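# How I clean and reseal a concrete driveway (without wrecking it)

I put this off for years because I figured I'd need to hire somebody. Then I got a quote for 1140 dollars and suddenly felt very handy. My driveway is plain broom-finished concrete, two cars wide, with one nasty oil spot and a whole lot of green along the north side.

**What I used**

- A pressure washer with a 25-degree tip
- Kahraman degreaser, the concentrate
- A stiff push broom and an old paint tray
- Stidik water-based sealer
- An 18 inch roller on a long pole

All in, I spent just under 200 dollars, and that's with the washer borrowed from my brother-in-law (thank you!).

**Clean it first**

Sweep everything off, then pull the weeds out of the joints. Get the roots too, or you'll be back out there in a month. Pour the degreaser straight onto any oil spots and scrub it in with the broom. Let it sit for 20 minutes and don't let it dry out - I mist mine with the hose when it starts looking patchy.

Now wash from the top of the slope down, in long overlapping passes, keeping the tip a foot or so off the surface. Go closer than that and you can carve stripes into the concrete that you'll be looking at forever. I have two of them by the mailbox.
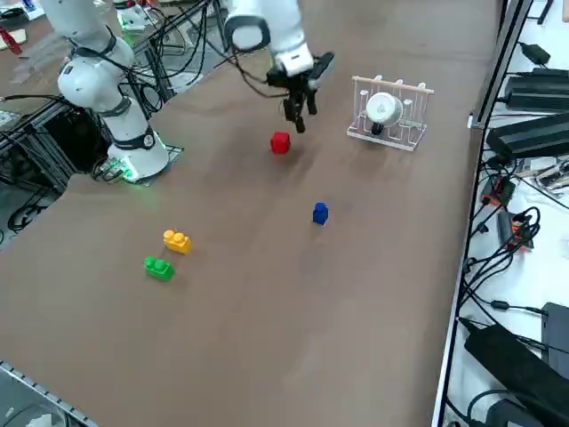 Rinse the whole thing once more when you're done, even if it looks clean. There's a gray film left over after washing, and sealer does not like it one bit.

**Let it dry**

Give it a full day of dry weather, two if you can stand it. I taped a square of plastic wrap down overnight and checked the underside in the morning. Foggy means wait.

**Roll on the sealer**

Thin coats! I went heavy in one corner on my first try and it turned milky, and I had to go buy stripper for it. Pour a little in the tray, roll one section at a time between the joints, and keep a wet edge going. Start at the garage and work toward the street so you don't trap yourself.

The second coat goes on once the first isn't tacky anymore, rolled the other direction. Keep cars off for three days. We parked on the street and the dog got walked out the side gate, which she thought was very suspicious.

Next up is the back patio, which has pavers and is a different kind of headache. I'll write that one up once I've picked a joint sand.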